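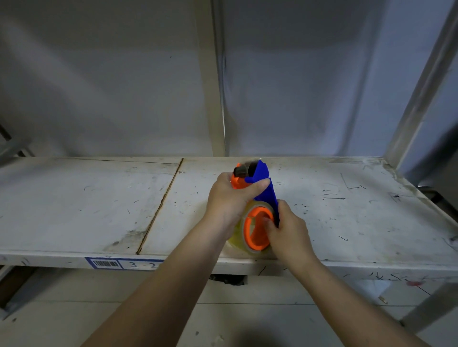
*Tape dispenser, two hands, shelf 3-something. One frame from the `shelf_handling` split.*

# ruddock-grasp

Ruddock takes head-camera video of hands doing things at shelves and turns it into contact labels a bimanual grasp planner can train on. It was written at Vutulcombe to feed the Cison planner. It also runs on its own, if you enjoy JSON.

Current release: Friday, May 6, 2022. The February release had left and right swapped in one of the exporters. If your planner has been crossing its arms since then, please upgrade.

## What you get

- 500 clips, of which 200 have per-frame contact labels
- 2349 hand-object contact events
- 39 object classes, including `tape_dispenser`, which causes more bug reports than the other 38 put together
- The labeling tool, the exporters, and a viewer that Mereana Hollis calls "finished" and everyone else calls "the viewer"

## Install

```
git clone ruddock-grasp
cd ruddock-grasp
pip install -e .
ruddock check
```

`ruddock check` decodes every clip and compares checksums. It takes as long as it takes. The progress bar is decorative.

## Label format

Each labeled frame gets one record. For the frame at the top of this file, it goes like this:

```
object: tape_dispenser
state: held
left:
 contact: true
 region: upper_body
right:
 contact: true
 region: roll
surface_contact: unknown
shelf_tag: "3-2"
shelf_tag_occluded: partial
```

Some notes on the fields:

**region** is relative to the object. The left hand is the higher one in that frame, but do not infer the region from image height. Turn the dispenser over and `upper_body` goes with it.

**surface_contact** has three values because the roll is very nearly touching the front edge of the shelf and we are not going to settle that argument from one view. Concetta Cirillo labeled it `true`, Paora Kerslake labeled it `false`, and the merge script did the only sensible thing.

**shelf_tag** is whatever the reader could make out. An arm passes in front of the second digit, so the value comes with `partial`. Do not use partial tags to look up shelf positions. Erner did this for a while and became very confident about shelves that don't exist.

## Why the tape dispenser is hard

The handle is flat, angled, and blue, and the segmenter loves it. The orange core is even easier. The clear tape between them is another matter: through the layered film it goes yellowish, and the outer layers pick up faint reflections of the shelf. Version 1 of the mask model kept the core, kept the handle, and filed the tape under "background." The planner was then offered an object with a large hole in it and tried to put a finger through the hole.

Version 2 grows the mask outward from the core before it looks at color. This fixes the dispenser. It also gives bowls a sort of halo, and we have an open issue for that.

## Shelf surfaces

The paint is worn and covered in scuffs, specks, and thin black streaks. The plane fitter doesn't mind. The edge detector minds a great deal, and will report a long scratch as a shelf boundary if you let it. The seam between two panels is a real edge and still not a boundary, which seems unfair to the edge detector, but there it is.

Settings that behave:

```
plane.inlier_mm: 4
edges.min_length: long
edges.ignore_seams: true
mask.grow_from_core: true
```

Yes, `long` is a string. Floor Verbeke has a branch.

## Known problems

- Hand identity can flip when the forearms leave the view and come back on the other side. Forearms entering from the two lower corners, as in the top frame, are the easy case.
- Knuckles overlapping the roll are sometimes labeled as part of the roll. The planner then asks to grasp the knuckles. Set `hands.priority: over_object`.
- Small debris on lower shelves may be proposed as a graspable object. There is a size threshold. Raise it until the planner stops wanting wood chips.
- The viewer draws left-hand contacts in orange. So are several objects. Press `c` to cycle colors until you find one you can see.

## What it's no good for

Grip force. There is none in the data, and fingers pressed into a roll look much the same whether they are pressing hard or just resting. We had one request to add an estimated force column. We could add one, and it would contain numbers.

It also won't tell you what a person was about to do. Labels describe the frame they belong to. If you need intent, the clips are there, and so is your weekend.

## Contributing

Open an issue with the clip name, the frame number, and what you expected. Screenshots from the viewer are fine if you mention which color mode you were in. Label corrections need a second labeler to agree, and for `surface_contact` on the dispenser, please don't.

Maintained by Ebony Stubbs. Exporter questions go to Paora, viewer questions to Mereana, and questions about the `long` string to Floor's branch.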